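打印本页　发送邮件

沃克代尔参观记：一间把规矩贴满墙的机器人实验室

三月去沃克代尔（Wurkdale）之前，我收到一封邮件，附件是38页的访客须知。第一页讲停车，第二页讲鞋。凉鞋不行，高跟鞋不行，“鞋带长度可能触及地面者”请自行处理。我穿了一双没有鞋带的皮鞋，自以为考虑周全，到了门口才知道皮鞋的鞋底要另外登记。

接待我的是Romain Renaud，头衔是操作规范负责人。他在Gelusow做过多年质量审核，说话时习惯在每句话后面停一下，好像等人签字。他先带我看走廊里的规程墙。规程目前编到第19条，中间缺第11条，我问去哪儿了，他说废止了，但编号不能重用，这是第4条规定的。

实验室做的是小件抓取：让机械手把蔬菜之类的东西拿起来，放到该放的地方，再拿出来，再放回去。听着简单，规程里单是“放”就写了两页。松开夹爪之前，物体须有下方支撑；夹爪张开后，须先退离物体，再作横向移动；容器内已有物品的，不得以新物品推挤旧物品。最后这条后面有一行手写的批注：“番茄。”没有人愿意细讲。
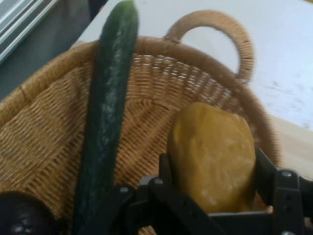

Renaud对夹持力的态度近乎宗教。他认为一台机器人合不合格，不看它能夹多紧，要看它肯在多松的时候停下来。操作员上岗前要用自己的手练，捏住一个土豆，由旁人轻轻抽，抽得动算太松，土豆上留了指甲印算太紧。我试了，留了印。他在一张表上记了一笔，我到现在也不知道那张表归谁保管。

午饭前有一场对标准的讨论，原计划二十分钟，开了一个多小时。争的是人能站在哪里。旧版写的是“操作区域以外”，Hokley那边派来的人认为这句话等于没写，因为操作区域本身在附录里，附录又说以现场标线为准，而现场的标线去年换地板时一起揭掉了。新版改成以机械臂完全伸展后的最远点为界，再向外加700毫米。有人问，要是手里拿着东西呢？会议室安静了一阵。于是又加了一句，按手中物品的最长尺寸计算。我很佩服提问的人，也很想知道他有没有吃上饭。

下午换Bastien Leblanc带我。他负责现场，年纪轻一些，对规程的感情也复杂一些。他承认刚来时觉得这些条文是写给保险公司看的，后来有一次他伸手去扶一件快要滚下桌边的东西，机械臂正好也要去那里。没受伤，只是袖口上多了一道口子。那件外套现在挂在更衣室，旁边贴着第7条：物品掉落，由其掉落。全部条文里，我觉得这条写得最好，短，而且用不着附录。

他给我讲了桌面布置的要求。每一轮开始前，物品要重新摆过，不许图省事沿用上一轮的位置；摆完人先退出来，喊一声“清”，另一个人回一声“清”，才能启动。一个人值班时怎么办？规程规定不得一个人值班。那另一个人去洗手间呢？Leblanc说，停机。他又补充，第15条原本规定了洗手间的最长时间，试行2周，反响不佳。
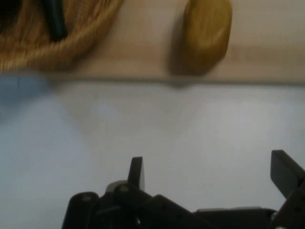 急停按钮每天早上试一次，按下去，确认断电，复位，签名。签名栏我翻了翻，字迹从年初的工整逐渐过渡到一种波浪线，但一天没落下。我问Leblanc有没有人只签不按，他想了想，说所以签名的人和按的人不能是同一个。这个答案我回来以后跟几个同行转述过，有两位当场记了下来，另一位说他们厂里连按钮在哪儿都要问人。

做得不够的地方也有。摄像头的清洁周期写在一份文件里，线缆的检查写在另一份里，夹爪螺钉的复紧写在第三份里，三份文件的周期互不相干，结果就是每隔几天总有人拿着工具过来打断大家。Leblanc自己画了一张合并的日历，钉在工具柜内侧。这张日历没有文件编号，严格说来不应该存在，Renaud知道，每次开柜子时看别处。

另外，数据记录这一块我觉得值得抄。失败的那些次也留着，写明原因，不许只写“操作失误”四个字。我翻到一条写的是“我以为它会等我”，还有一条是“光线变了，我没注意，它也没注意”。Song是他们自己做的记录软件，界面难看得很诚恳，但每条记录都强制填原因，填不满十个字不让提交。有人填过“不知道不知道不知道不”，这条也留着。

临走要交还访客证，并填一份离场确认，上面问我在参观期间是否触碰过任何设备。我写了土豆。前台看了一会儿，拿去问Renaud，回来告诉我土豆归为耗材，不属于设备，请把那一行划掉，在旁边签名。

回程的车上我把那份须知又看了一遍，停车那页的背面其实印着班车时刻，末班是下午五点半。我出门时是五点四十。

打印本页　发送邮件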